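Muvico recrute : agent(e) de préparation et de rangement des articles de toilette
Résidence Fundimthorpe – poste à temps partiel 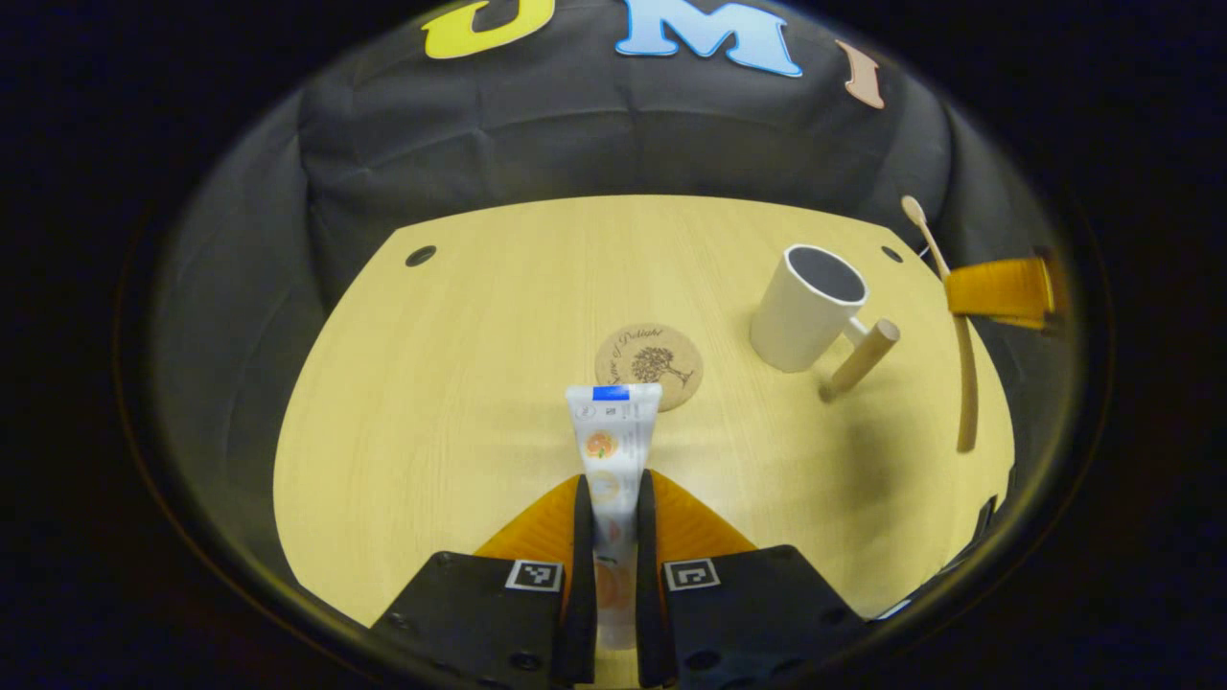
Tube de dentifrice et dessous de verre en liège, poste de préparation.

Muvico assure l'équipement et l'entretien courant des logements meublés de la résidence Fundimthorpe. Dans le cadre du renouvellement de son équipe, l'association recherche une personne chargée de la mise en place des articles de toilette et du petit équipement de table dans les studios.

Missions
Sous l'autorité de la responsable des logements, Mme Elmarie Cele, l'agent(e) aura pour tâches principales :
– réceptionner les livraisons de dentifrice, savon et produits courants, et en vérifier les dates ;
– disposer sur la table de chaque studio les articles prévus par la fiche d'accueil, dont un mug et un dessous de verre ;
– débarrasser et nettoyer les tables en bois clair selon le protocole interne, sans produit abrasif ;
– remettre en réserve les articles non entamés et signaler les manques ;
– tenir à jour le registre des stocks.

Profil recherché
Aucun diplôme n'est exigé. Une première expérience en hôtellerie, en résidence ou en intendance sera appréciée. Le poste demande du soin, de la ponctualité et une bonne lecture des consignes écrites en français. La station debout est fréquente – le port de charges reste limité aux cartons de réassort.

Conditions
Contrat à durée déterminée de six mois, renouvelable une fois. Rémunération brute mensuelle : 1 436 euros. Les frais de transport sont pris en charge selon les règles en vigueur dans l'association. Trois jours de formation rémunérés sont prévus à la prise de poste, sous la conduite de M. Gert Zwane.

Candidature
Le dossier comprend un curriculum vitæ, une lettre de motivation d'une page et, le cas échéant, les coordonnées d'un ancien employeur. Il est à adresser à M. Kristof Wuyts, service du personnel, sous la référence 1873, au plus tard le 27 août 2020. Les dossiers incomplets ne seront pas examinés. Les candidats retenus pour un entretien seront informés par courrier électronique.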